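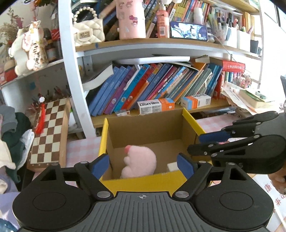 The Werncombe pair went back into use at Prinalville on Tuesday, May 11, 2021, after two weeks of stiff fingers, a bad pad and a camera that had crept off centre. These are the two hand-held grippers we use to record picking and packing for the Hourani project, and most of what goes wrong with them goes wrong at the front end. The blue rubber pads do all the touching. With a soft thing like the pink plush in its cardboard box, a pad that has gone shiny will slide up the fuzz before it takes hold, and the person holding the gripper squeezes harder to make up for it. The recording then shows a squeeze that the job never called for.

We noticed it in the width readings first. Soft items were being closed on tighter at the end of the day than at the start, and both people on the afternoon shift said their hands were sore. The job sheet showed 3,697 closes on the left-hand unit since its last change of pads. The right-hand unit had done far fewer and felt fine, but we did them together. A matched pair is easier to keep track of, and we don't want one side gripping differently from the other when an item is passed across.

The new pads came from Lasidach, from the same batch as our spares. They arrive with a powdery film on them. Wash it off with dish soap and warm water and leave the pads on a clean rag overnight. Don't use the orange degreaser from the workshop. It left the last set tacky, and they picked up lint for a week.

Fitting takes a few minutes a finger once the old pad is off. Getting the old one off is the slow part. Ease it away from the tip with the plastic wedge, never a screwdriver, and clean the seat underneath before the new one goes on. Press the new pad on evenly and check that it sits straight along the finger. Close the jaws by hand and look at the gap against a window or a lamp. You want the two faces to meet along their length. If light shows at the bottom only, the pad is sitting proud at the tip and needs to come off again.

The stiffness was a separate fault. The black plates of each finger pivot on a row of joints, and lint had worked its way in behind several of them. We do a lot of work with cloth and plush, so it is bound to happen. A dry artist's brush gets most of it. For the rest we used the vacuum with the small nozzle, opening and closing the fingers a bit at a time. No oil. Oil was tried on an older pair, and it held the fluff in place and turned it to paste.

One joint on the right-hand unit was still slow after cleaning. It had been done up too tight at the last service. A quarter turn back freed it, and the finger now opens at the same speed as its neighbour. Anyone tightening these should stop as soon as the side play is gone, then work the finger a few times before deciding it needs more.

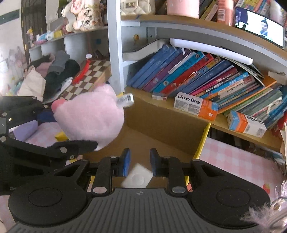

After the mechanical side was sorted we set the widths again. The steps are the same as on the card taped inside the case lid. Close fully and store zero. Open fully and store the maximum. Then close on the steel gauge block and read the number back. Do the block three times and write down all three, even if they agree. On the left-hand unit the first reading was out and the next two were good, and we put that down to the new pads settling. Both units were then run through 200 closes on a folded tea towel and checked on the block again. Neither had moved.

The camera had slipped on its mount, only slightly, but enough that the fingers sat to one side in the view. There is a small crosshair printed at the middle of the base's top edge, and on our card the camera is brought round until that mark is centred from left to right. Do it with the fingers half open. With them fully closed it is tempting to line up on the pads, and then you are trusting whoever glued the pads on. Once it was straight we nipped up the clamp and put a dab of paint across the joint. If the paint line is broken, the camera has moved and the widths and the view both need checking before you record anything.

The last check is done with both units together, one person on each or one person with both. Pick up something soft, pass it over, put it down. Then do the same with something small and hard. Small hard things show up a crooked pad straight away – they twist as the jaws close. We played the recordings back at half speed and compared the left and right views. Of the recordings made in the two weeks before the repair, 189 have been marked as doubtful on grip width. The pictures in them are still usable, so please don't delete them. Leave the mark on and the Hourani side will decide.

From here on the pads get looked at every 14 days, used or not. Run a thumbnail across the face. If it skates, change them. The brush goes over the joints at the end of every session that involves fabric, before the units go back in the case, and the case stays shut when the floor is being swept.

Spare pads are in the second drawer at Prinalville, in the bag with the Lasidach label. We are down to one full set. More are on order and should be here in July. If you use any before then, write it on the job sheet and note which unit they went on.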